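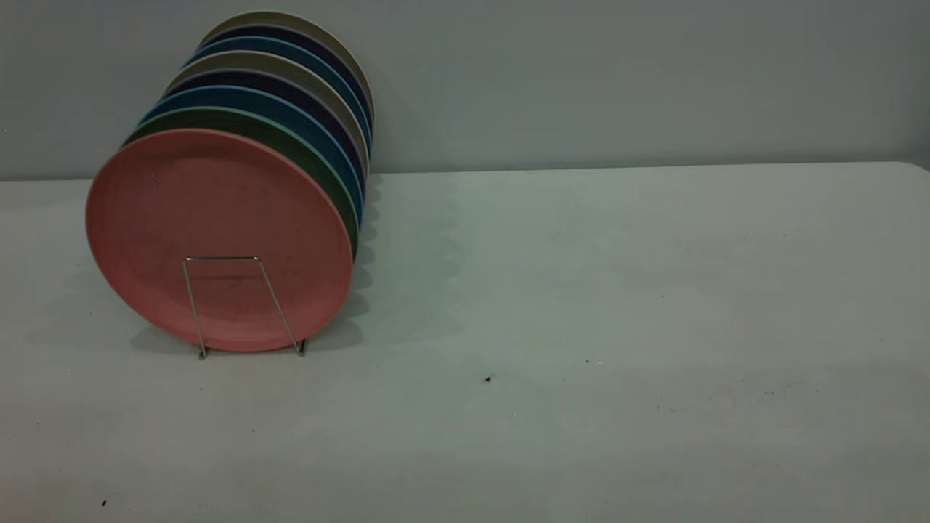 Stenitix Plate Station
Reading time: 3 min

If you have ever worked the back end of a cafeteria, you know the hour after lunch, when the washing is done and somebody still has to stand there sorting plates by hand until the carts are full again. The Stenitix Plate Station was made for that hour. It is a single robot arm on a rolling base, it works at an ordinary table, and it picks up round plates one at a time and sets them on edge in a row, ready for the cart or the serving line.

We build it at our shop in Bickerstaff, and the first one went to work in the staff cafeteria at Mimside, where the kitchen serves 275 lunches on a normal day. The plates there come in pink, green, blue, navy and beige, and people are fond of them, so we were told early on that switching to plain white was not going to happen (fair enough!). The arm goes by the rim and doesn't care about color. A wire stand at the front keeps the row upright, and you can use the stands you already own.

Helmi Suominen, who runs the kitchen, asked us a question before she asked about the price, and it was what would happen to her people. We were glad she did. Her crew stayed the same size. What changed was the afternoon - the two people who used to sort plates now do the vegetable prep for the next day, sitting down for a good part of it, and one of them has taken over the soup menu. It wasn't all smooth. In the first weeks the crew found the arm slow and kept reaching in to help it, which makes it stop, and there was some grumbling about the beep. The beep can now be turned down.

What you get:
Arm and rolling base
Soft-tip gripper for plates with a raised rim
Bivus control tablet, with large buttons that work with damp hands
2 wire plate stands
A training visit for the whole crew, all shifts included

It needs a flat table and a regular wall outlet. Setup takes 20 minutes once you have done it a few times, and longer the first time, so please don't plan it for right before lunch. Bowls and oval platters are not supported yet. We are working on bowls and hope to have news in June.

Prices depend on how many stations you need and how far we have to drive, so write to us and tell us a little about your kitchen.

Comments (3)

Minttu Huttunen
We've had ours since winter. My wrists are very happy. I do wish it could handle the small dessert plates, they still come to me.

dishpit_dan
Does it stop right away if you bump it? Our kitchen is tight and everybody bumps everything.

Stenitix team
Hi Dan, yes, it stops on contact and waits for you to press the green button. Send us your floor plan and we'll look at the space with you. Minttu, small plates are on the list!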